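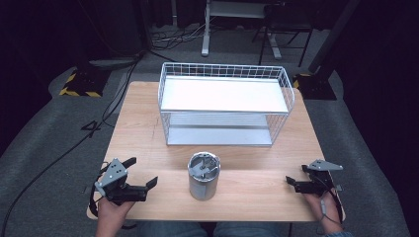 Manipulation data group, November meeting
Notes by Chantelle Mtshali

Attending: Pieter Fourie (chair), Dolores Kowalczyk, Yetunde Oyewole, Chantelle Mtshali
By phone from the Drunness lab: Dilani Matubbar

Meeting opened at 10:05. Notes from the last meeting accepted with one fix: the calibration item belonged to Yetunde, not Dilani.

1. Collection status
Dolores reported that the handheld set now stands at 2,643 demonstrations after filtering. All are two-handed tabletop tasks recorded with the paired grippers and the head camera. Drunness has uploaded everything it recorded through Sunday. Two folders came in with the left and right gripper streams swapped. Dilani has relabeled them and will send the list of file numbers to Dolores.

2. Result from the data size comparison
Yetunde trained the same policy on a random 1,000 demonstrations and on the full set, then ran both on the arm with the canister task (pick up, place on rack shelf). The larger set did better on placing. Picking was the same for both within the spread between seeds. Most failures with the smaller set were at the rim of the wire rack, where the canister came in too low and caught.

Pieter asked if the gain could come from the extra operators in the full set and have little to do with size. Yetunde said the comparison does not separate the two. Agreed to run a third condition: 1,000 demonstrations drawn evenly across all 21 operators. No claim about data size goes in the draft until that is done.

3. Gripper tracking
Dilani raised drift in the wrist pose when the hands are close together over the table. It shows up in 12 of the clips she checked by hand. She thinks it is the time offset between the two grippers. Dolores would like to rule out the mounting plates first. Both will be checked, plates first as it takes an hour.

4. Metal objects
Short discussion. Brushed metal picks up reflections and the depth estimate is poor on the canister body. Yetunde proposed dropping depth as an input for this task. Pieter wants one run each way before deciding. Left open.

5. Workshop draft
Van der Linden has asked for the methods section ahead of the rest. Pieter will write it. Ustier figures to be redrawn with the same axis on both plots.

Actions
Yetunde: third condition; runs with and without depth
Dolores: plate check, both grippers
Dilani: time offset check; list of relabeled files
Pieter: methods section
Chantelle: book the Grurnport room for the next meeting

Closed 11:20.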